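Cue Sports for Small Spaces -- Week 4 Handout
The miniature table: layout, cue and the straight shot

Course leader: Abundio Cortés
Preltthorpe Community Learning

Read this before the practical. Bring it with you, along with the score sheet from last week and a pencil. Part B is done in pairs, so sort out your partner before we start.

1. Why we use a small table

A full-sized pool table needs a room to itself. A miniature one goes on any solid tabletop and can be put back on the shelf at the end of class. The rules carry over with very little change: a felt bed, cushions on all sides, and pockets at the four corners and halfway along each long side.

Scale does change how the game feels. A small ball is light and stops sooner on felt than you expect. Any slope in the furniture underneath shows up straight away, and so does a bump from somebody's elbow. Most of the errors people bring to me in the first month come from the surface under the table and have nothing to do with their aim.

2. Setting down

Choose a heavy tabletop. Solid timber is good, but a glossy finish can let the table slide, so put the thin rubber mat from the kit under it if yours moves. Check the level in both directions. Roll a ball slowly down the middle of the felt three times. If it drifts the same way each time, pack the low side with card.

The table doesn't have to be square to the furniture. Set on the diagonal, it often gives you more elbow room at the corners -- try both before you decide.

3. Cue and ball

We start with one ball and one short wooden cue. Leave the rack of balls in the box until Week 6. Look at where the cue sits relative to the felt and which pockets you can make out from each side.
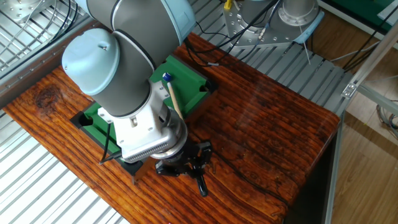
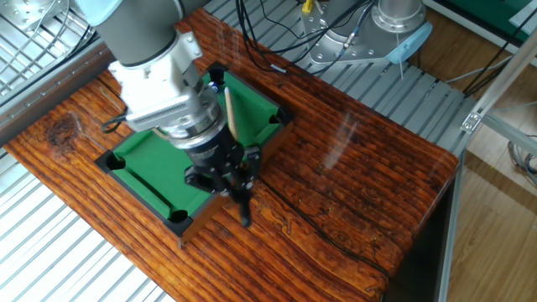

Same green felt, another look at the table:
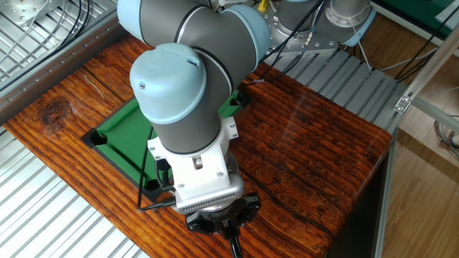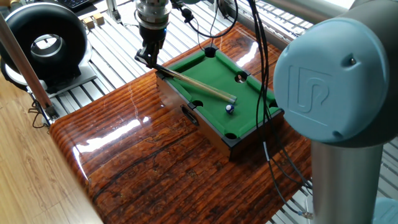
Reading time: 3 min

In the fourth picture the ball is a little right of centre on the felt, with the tip of the cue held just off it. Start your own straight shot with a similar gap. The dark slot in the front side of that table looks like a ball return. If yours has one, check it for fluff before play.

4. The straight shot

Hold the cue near the butt end, lightly. Line up the tip, the centre of the ball and the pocket. Bring the cue back no more than the width of two fingers, then push through at an even pace. Don't jab. If the ball jumps, you are hitting too low or too hard.

Play 40 shots from the centre spot, changing pocket after every ten. Your partner writes down the pocket and the result. Swap over and repeat. Side pockets count the same as corners for this exercise.

5. Notes on equipment

The class kits are the Collo small set. The Camacho cue is slightly thicker at the butt and some people with larger hands prefer it; there are 16 of each in the cupboard. Sign for what you take.

Brush the felt in one direction only, from the head of the table to the foot. No water on it. Chalk marks come off with the dry brush in the blue tin. Cues go back flat, as they warp if they're left leaning in a corner.

6. For next week

Finish the score sheet and work out your percentage for each pocket. Read pages 1 to 12 of the Cunar booklet on cushion angles -- skip the section on spin, we'll do that in July with the second group. Sheets go in the tray by the door of Room 234.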